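Tazi - gripper comparison in a simulated room
Data card and short instructions

Maintained by the Sativwood simulation group
Last revised October 28, 2026

What is in this package

Tazi is a set of simulated pick and place episodes, recorded with a two-armed robot in small rendered rooms. We made it to compare two grippers and three arm controllers on the same tasks, with the same objects and the same starting positions. All of it comes from the simulator. There are no real-world recordings in this release.

The package has 3599 episodes. Of these, 2000 belong to the main comparison and are balanced between the two grippers. The rest were made while we were tuning the controllers, and they are kept in a separate folder called tuning. Please do not mix the two folders when you report a success rate. The tuning episodes contain many early failures which come from wrong settings and say little about the gripper.

Folders

main - the balanced episodes, one folder for each gripper
tuning - everything recorded before the settings were frozen
rooms - the room files, with walls, floor, furniture and loose items
configs - controller settings as plain text
tools - a player, a converter and the scoring script

Grippers

Both grippers are parallel-jaw models. The names are ours.

Banine is the wider one. Its fingers are flat and stiff, and it opens far enough for most of the larger objects in the rooms. It is slow to close, because we limited the closing speed after it pushed light items off the counter again and again.

Wedness is narrower and has a shorter body. It reaches better between objects which stand close together. Its weak point is anything round. If the fingers do not meet a ball near the middle, the ball rolls away, and the arm needs a second try.

Finger friction is set to the same value for both. We know this is not realistic, but with different values we could not say if a better result came from the shape or from the surface.

Controllers

Three controllers are included:

joint - follows a list of joint positions. Most stable, least flexible.
pose - follows a target position and angle of the gripper. This is the default.
soft - the same as pose, but gives way a little on contact. Useful for a crowded counter.

The soft controller was added in August. Before this date the crowded tasks were run only with joint and pose, and a part of those older runs can be found in tuning.

Cameras

Each episode has a head camera, and one camera on each wrist. The head camera looks down from above and behind the arms, so the torso and both arms are normally in view together with the work area. We did not straighten the view. In many episodes the robot leans, and the room is then strongly tilted in the picture. We thought about correcting this, but a model trained on corrected pictures would have trouble later on a robot which really leans.

The dark rooms are the most difficult for the head camera. The walls are a flat slate blue or navy, the light is dim, and the black parts of the grippers do not stand out well when the fingers are in front of the wall. A fingertip detector which we trained on the bright rooms lost the fingers often in the dark ones. The wooden floor gives a much better background, and so do the white shells of the arms.

The counter tasks also have a problem of overlap. When the left gripper is over the granite counter, it hides a part of what stands on the top, and the small items near it are difficult to tell apart. In the view that follows, the flowers and the violet-blue object are partly behind the gripper, while the right arm stays over the floor with its jaws open and empty. For such moments we advise to use the wrist camera as the main source and the head camera only for the general position of the arms.
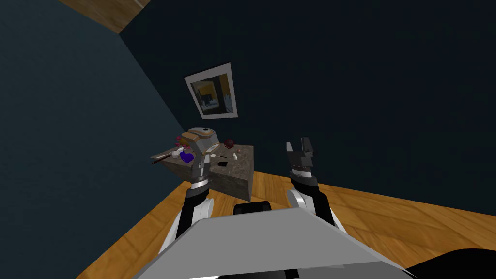 Tasks

1. Single pick. One arm takes one named object from the counter and lifts it.
2. Crowded pick. The same, but the object has close neighbours. Touching a neighbour is allowed, knocking it over is not.
3. Move aside. The arm pushes or lifts one item away to make space for another.
4. Hand over. One arm takes the object and gives it to the other arm.

Hand over has the fewest episodes. We had trouble with both grippers holding the same object, as the contact forces became very large and the object sometimes jumped. We removed 61 episodes for this reason. If you still find one where an object flies across the room, please send us the episode number.

How an episode is scored

The script score_main reads the state file and does not look at the pictures. A pick is a success if the object is above the counter and touches both fingers at the end of the episode. A lift which is lost again before the end is a failure. We also save a softer label, touched, for episodes where the fingers reached the object but could not keep it.

In crowded tasks the script checks if a neighbour has fallen. The limit for this is a tilt angle, written in the config. It works well for bottles, and not so well for round things, which have no clear upright position. For these we use the distance moved.

What we found so far

Banine is the safer choice for single picks, especially with round or uneven objects. In the crowded tasks the order changes and Wedness is better, mostly because it disturbs the neighbours less. The choice of controller made a bigger difference than we expected. With joint, both grippers did badly on a crowded counter. With soft, the gap between them became small.

We would be careful to carry these results over to a real arm. The simulator treats each object as rigid, also the flowers and other things which would bend in reality.

Playing an episode

1. Unpack the archive and keep the folder names as they are.
2. Install the packages listed in tools/requirements.txt.
3. Start the player with: python tools/play.py main/banine 265
4. Press the space bar to pause, and the arrow keys to go one step forward or back.
5. Press c to change between the head camera and the wrist cameras.

The last number in step 3 is the episode. If the player opens with a black window, the room file was not found. Check that the rooms folder is next to main, and not inside it.

Known problems

- Some object labels are too general. Several small items are labelled only as "item".
- Shadows are faint in the dark rooms and should not be used to judge height.
- The wrist cameras start one step later than the head camera. The converter corrects this, the player does not.
- The gripper opening is saved in metres in main, but in per cent in the older part of tuning.

Licence and use

The package may be used and changed for research and teaching. Please name Tazi and the revision date from the top of this card, as we expect to correct some labels in the next release. Problems can be reported on the project page - a short text with the episode number and the gripper name is enough.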